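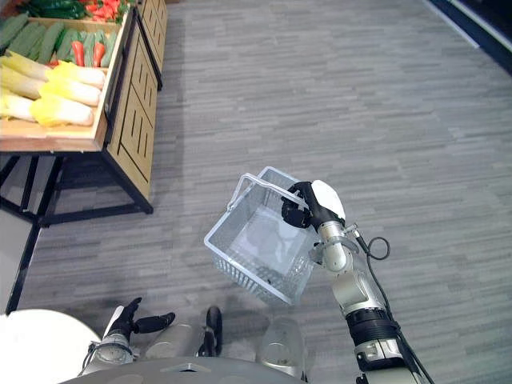
我对菜摊的喜欢大概是从小学开始的。那时候放学要穿过一条菜市场,别的小孩盯着糖葫芦和烤肠,我盯着码得整整齐齐的黄瓜。真的,一排黄瓜头朝同一个方向躺着,我能看半天!后来搬过好几次家,每到一个新地方,先去看的也是附近的菜市场和超市蔬菜区,看人家怎么分格子,叶菜放哪儿,辣椒堆多高。

所以当Ekisitz的蔬菜角终于要布置的时候,我举手举得比谁都快。

Ekisitz是我平时待得最多的地方,里面有一块铺了灰地毯的区域,从三月起一点一点往“小超市”的方向变。货架是木头的,菜是仿真菜,购物篮是正经能拎着走的购物篮。我负责蔬菜这一块,前后折腾下来攒了一肚子话,朋友圈写不下,就搬到博客上来了。这篇会很长,而且会有很多关于假白菜的内容,先泡杯茶吧。

## 先说架子,因为架子决定了一切

布置之前我画过不少草图,全部作废。原因特别简单:我画的时候脑子里是平的桌子,买回来的架子是斜的。

这种斜面木格子的陈列架,蔬果店里很常见,一格一格往后退着升高,最前面的那格最低,后面的慢慢抬起来。人站在前面,一眼能看到所有格子里的东西。我们这个型号叫Rajan,浅色的木箱配深色的金属框,底下还带着浅木色的柜子和抽屉。我一见到它就觉得对了!木头颜色浅,放什么菜都衬得出来,绿的更绿,红的更红。要是架子本身是深棕色,黄瓜往里一放,整个就沉下去了。

不过斜面有斜面的脾气。平桌子上随便放都行,斜面上的东西会自己往下溜。圆的会滚,长的会滑,白菜这种一头粗一头蓬的呢,会慢慢转身,早上摆的时候菜帮朝左,下午再看,它已经扭成了一个很随意的姿势。我试过在格子底部垫防滑垫,垫上以后是不滑了,可是拿菜的时候垫子会跟着翘起来,特别烦人。最后的办法土得不行:每格的最前排放稳,后面的靠着前面的,菜自己撑着自己。

这一点我后来去逛真的菜摊,特意蹲下来看过,人家也是这么干的。前排是“地基”,挑最周正、最沉的几个,后排才放形状奇怪的。以前看了那么多年菜摊,居然没注意过前排的菜是精心挑过的。

格子的宽度也值得唠叨两句。我量的那格是600毫米,量之前我以为宽得很,放进去才知道紧张。仿真白菜个头跟真的差不多,横着一躺就占去一大块。所以买菜(买假菜)之前一定先量格子!一定!我第一次下单就没量,后面会说到惨状。

## 仿真菜这个深坑

我以前对仿真蔬菜的印象停留在样板间果盘里那种亮得反光的苹果,捏起来嘎吱响。这次为了选菜,认认真真看了好几家,才知道里面的门道有多少。

最后定下的是Umeditz家的,整批买下来491块,包括白菜、黄瓜、长条的红辣椒,还有红红绿绿的一堆椒。我拿到箱子那天兴奋得像过年,拆一个叫一声。旁边的人大概以为我拆的是手机。

怎么挑呢,我自己的经验是这样的。

看颜色有没有过渡。真菜没有一个地方是死板的一种颜色。好的仿真白菜,帮子是白的,越往叶尖越黄,中间那一段应该是慢慢变过去的。差的那种像是分两截刷的漆,帮子到叶子之间有一条清清楚楚的线,放在架子上隔老远都能看出来。

看筋。白菜帮上那一道一道竖着的棱,是白菜的灵魂。摸上去要有起伏,手指顺着往下捋能感觉到。有棱的白菜拿在手里也不容易滑脱,这是我后来才体会到的好处。

掂分量。这个很看各人用途。要是只摆着不动,轻的最好,运过来便宜,摔下来也不心疼。要是会有人反复拿进拿出,太轻就不行了,手一碰就跑,放进篮子里也没有落定的感觉。我挑了偏重一点的那款,拎起来像那么回事。

闻一闻。别笑!新到的仿真菜有的味道很冲,打开箱子直接熏得人后退。我都是拆开以后在通风的地方晾着,隔天再上架。黄瓜那一包晾得最久,我每天路过都去闻一下,像在等馒头发面。

### 白菜

我最爱的是白菜,毫无悬念。

一开始别人都劝我多买点西红柿和胡萝卜,说颜色好看,认起来也快。我偏不!北方长大的人,对一堆白菜是有感情的。小时候一到天冷,楼道里各家门口都码着白菜,盖着旧棉被,走路得侧着身子。那个画面我记到现在。所以蔬菜角最显眼的那个低格子,我从头到尾就没考虑过给别的菜。

白菜的码法,我改了很多版。最早是全部竖着插,叶子朝上,像一束一束花。好看是好看,可斜面上竖不住,倒一棵就倒一片。后来改成头尾交错,一棵朝左一棵朝右,紧倒是紧了,但远看过去黄一块白一块,乱得像刚下车的货。现在定下来的是帮子尽量朝一边,叶尖朝另一边,松松地堆着。堆得太齐也不行,太齐就没有菜摊的味道了,要有那么一两棵歪着,像刚有人翻过。

### 黄瓜

黄瓜就是另外一种快乐了,排列的快乐。

黄瓜必须并排。我试过堆成一堆,怎么看怎么像柴火。一根挨一根地排在白菜后面那一溜,绿油油的,跟白菜的黄叶子放在一起,中间不用隔板也分得清楚。我小学时候盯着看的就是这个呀!现在轮到我自己来排了,排完退后两步看,心里那个满足。

### 辣椒们

红辣椒买的是细长的,搁在黄瓜堆里当点缀。这招是从一个卖菜阿姨那儿偷来的,她在绿叶菜中间总要插点红的,问她为什么,她说“好看呗”。就是好看呗!满眼的绿里跳出一抹红,人的眼睛自然就会停一下。

再往后的格子是大堆的红椒绿椒,混着放。我本来想按颜色分开,红的归红的,绿的归绿的,分完以后觉得像调料广告,又给搅和回去了。混着才热闹。

缺点是混放以后清点起来麻烦,想找某一个特定的椒得扒拉半天。我目前的态度是:扒拉就扒拉吧,逛菜摊本来就要扒拉。

## 第一次下单的惨状

前面说过要讲的,现在讲。

第一次下单我没量格子,也没看清尺寸,凭着一腔热情买了一批“迷你仿真蔬菜”。商品图上白菜水灵灵的,旁边也没有东西对比,我就默认是正常大小。收到以后打开一看,白菜可以放在手心里。黄瓜像薯条。

我把它们全倒进Rajan最前面那一格,只盖住了一个角。巨大的木格子,角落里一撮小小的菜,惨得有点可爱。后来这批小菜被人领去给孩子过家家了,听说很受欢迎,也算有了好归宿。

从那以后我买任何道具都先在纸上按尺寸画个框,剪下来,放到格子里比一比。40厘米长的纸片代表一个大件,剪好几张铺进去看能放下多少。很笨,可是特别管用。纸片我现在还留着,夹在本子里,下次布置水果区接着用。

## 关于购物篮,我居然能写这么多

篮子是整个蔬菜角里换得最勤的东西。我原来觉得篮子嘛,有个筐有个把就行了。太天真了。

先是大小。我们一开始用过一个很深的篮子,菜放进去直接沉底,白菜掉下去就看不见了,想再拿出来得把胳膊伸到底。后来换成开口大、没那么深的长方形,菜放进去还能露出头来,看着就丰盛。逛超市时篮子里的东西能露出来,我总会有一种“今天收获不错”的错觉,哈哈。

然后是侧壁。我喜欢透的,四面带格子带孔的那种。从旁边就能看见装了什么,不用低头往里瞅。而且镂空的篮子放在灰地毯上很轻巧,不会像实心的筐那样黑乎乎一坨。坏处也有,细长的东西会从孔里探出头去,红辣椒最爱干这事儿,尖尖卡在孔里,拔的时候还得顺着方向转一下。

再来是把手。把手这个东西,我专门做过一次“实验”:把手边能找到的篮子全装上一样的菜,拎着绕场走,一个一个换。走完手心的感觉差得太远了。把手太细的,走到一半就勒手。把手活动太灵活的,放下以后会啪地一下倒向一边,有时候正好砸在菜上。把手太紧的又立不下去,放菜的时候总挡在开口正上方,得侧着把白菜塞进去。

我现在的评判标准只有一条:能不能一边提着,一边顺顺当当地往里放一棵白菜。别的菜都好说,黄瓜一顺就进去了,辣椒一撒就进去了,唯独白菜,又大又蓬,叶子还会挂在篮沿上。过得了白菜这一关的篮子,什么都能装。

所以放白菜是有手法的!我练出来的顺序是:先把篮口稍微斜过来对着菜格,篮沿抓稳,白菜托住中段,帮子那头先进,叶子跟着进。要是叶子先进,蓬起来的那部分会顶住,菜帮翘在外面,越按越不下去。篮子斜一点,开口就等于变大了,这个道理简单得要命,我偏偏是塞坏了脾气以后才悟出来的。

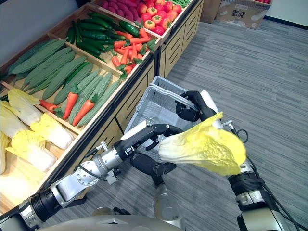
## 一次完整的“买菜”

东西摆好了,当然要逛!布置完的那天下午,我正正经经给自己写了一张购物单:白菜、黄瓜、红辣椒、绿椒。写完拿着单子,提上篮子,从地毯那头走到架子跟前,像真的要回家做饭一样。

给自己定了15分钟,心想绰绰有余。结果光是挑白菜就挑了好久。明明是一批货里出来的仿真白菜,到了架子上我还是忍不住翻来翻去,觉得这棵帮子太长,那棵叶子不够精神。人挑菜的习惯真是刻在骨头里的,连假菜都要挑。

黄瓜拿得最快,顺手。红辣椒躺在黄瓜中间,伸手就能捏到,可是拿走以后那一排绿的马上就寡淡了,我又舍不得,放回去一根。绿椒在后面的格子里,得探着身子够。这个时候就知道架子高度合不合适了。我个子不算高,够后排的时候肚子会顶到前面格子的边,白菜被我蹭歪过一次。后来我把常拿的都往前挪,后排放那种堆着好看、拿得少的。

逛完一圈,篮子里满满当当,我把它放在地毯上看了一会儿。然后开始往回放。

往回放才是真正的考验啊!拿的时候随心所欲,还的时候每一样都要认得自己的家。白菜归白菜格,还得顺着方向;黄瓜要一根一根重新排齐;红辣椒插回原来的空当。我第一次还原花的时间比买菜长得多,因为根本不记得它们原来长什么样了。

这之后我养成了一个习惯,摆好以后先对着架子认真看一遍,记住几个“锚点”:白菜堆最前面那棵的朝向,黄瓜排的两头,红辣椒在黄瓜里的位置。记住锚点,其他的差不离就行。菜摊嘛,本来也是一天一个样。

## 地毯、灯光和一些小零碎

地毯是灰色的,我一开始嫌它闷,想着真的超市哪有铺地毯的,都是亮晶晶的地砖。用了一阵子以后彻底改口,地毯太好了!菜掉下来没有声响,也不会弹得到处都是。篮子放下去稳稳的,不打滑。而且灰色做背景,浅色的篮子和绿的黄的菜全都跳出来了,像专门配过。

地毯唯一的麻烦是沾毛沾屑。仿真菜在上面滚一圈,叶缝里会粘上细细的绒,白菜最严重,帮子又白,一点灰都藏不住。我的清洁工具是一把软毛的化妆刷,从叶尖往帮子方向扫,扫完再用微微潮的布抹一下帮子。黄瓜直接擦,椒类也直接擦。刷白菜的时候我会放点歌,很解压,推荐给所有压力大的朋友。

灯光我还没完全弄明白。真的菜摊喜欢用偏暖的灯照肉、偏白的灯照叶菜,我跑去看过几家,各有各的配法。我们这边的光还算均匀,白菜叶子的黄能看得很清楚,我已经满意了。之后也许会在架子上方加一条小灯,先写在本子里,不急。

抽屉!差点忘了说抽屉。架子底下那排抽屉我原来打算放备用菜,后来发现放什么都好用:刷子、抹布、价签、剪好的纸片、绑黄瓜用的皮筋。收拾的时候一股脑塞进去,架子上就干干净净的。唯一要注意的是别在前面堆东西,不然拉不开。我自己犯过好几次,篮子往地上一搁,转头就要拉抽屉,哐当。

价签也想提一嘴。我手写了一套,毛笔字,歪歪扭扭的,“大白菜”三个字写了好多遍才有点菜市场的气势。写得太工整反而没那个味儿,我参考的是小时候市场里用硬纸壳写的那种,笔画很粗,恨不得隔一条街都看得见。目前还没决定怎么固定,夹子夹在木箱边上会挡菜,贴又怕留胶。先收在抽屉里吧。

## 一些可以照抄的笔记

有朋友看了我发的零碎,问能不能给幼儿园的娃娃家或者自己家的阳台弄一个迷你版。当然能!我把自己本子上的几条搬过来,不成体系,想到哪写到哪:

- 先有架子再买菜,顺序别反。反了就是我的迷你白菜事件。
- 斜面比平面好看,也比平面费心。怕麻烦的话,选坡度缓一点的。
- 颜色少一点没关系。绿、黄、红三样就已经很像个菜摊了,我这里目前也就是这几种颜色在唱主角。
- 同一种菜宁可多买几个,种类少一些。一大堆白菜的气势,是每样来一个的拼盘比不了的。
- 给孩子玩的话,篮子要选轻的,边沿要用手摸一圈,看看扎不扎。
- 篮子装满了拎一拎再决定买不买。空的时候个个都好。
- 留一点空。格子塞得太满,拿一个会带出一串。
- 灰尘比想象中来得快,刷子放在伸手就够得到的地方。

家里地方小的,用旧的木水果箱垫高一头也能做出斜面来。我在家里试着搭过一个,底下塞两本厚书,前面挡一条木板,放上换下来的几棵白菜,就在书架旁边。来串门的人进门先愣一下,然后都会伸手去捏捏看是真是假。没有例外!

## 下一步想做什么

蔬菜角算是有模样了,我的心已经飞到了水果区。

水果的难点全在“圆”上。苹果、橙子、柚子,放到斜面上会是什么场面,我光想想就觉得好笑。可能得做那种带凹槽的托盘,或者学水果店垒金字塔。金字塔我特别想学,家附近有个叫Oder的小水果店,门口的橙子永远垒得尖尖的,买一个老板就补一个,从来没见它塌过。我上次站在那儿研究了半天底层是怎么排的,最后不好意思,买了一大袋橙子回家。

还想加点根茎类。土豆和洋葱不用精心摆,倒进去就好看,对我这种摆白菜摆到腰酸的人来说是种奖励。大葱也想要,长长的一捆靠在架子边上,菜市场的感觉立马就出来了。不过仿真大葱我还没找到满意的,要么葱白太短,要么绿得发蓝。看到好的请一定告诉我!

香菜我也动过心思,一小把一小把扎好的那种,放在收银的地方,买菜送香菜。谁能拒绝送的香菜呢(讨厌香菜的朋友对不起)。

还有篮子。是的,我还想再看看篮子。最近逛超市总在入口那里站很久,把摞在一起的购物篮拿起来掂一掂,捏捏把手,看看侧面的孔有多大,再放回去。保安看了我好几眼。等下次试到更顺手的,我再来更新白菜测试的结果。

今天晚上的菜单是醋溜白菜,真白菜做的,帮子切斜刀,多放醋。写了这么多白菜,早就馋了,我去切菜了!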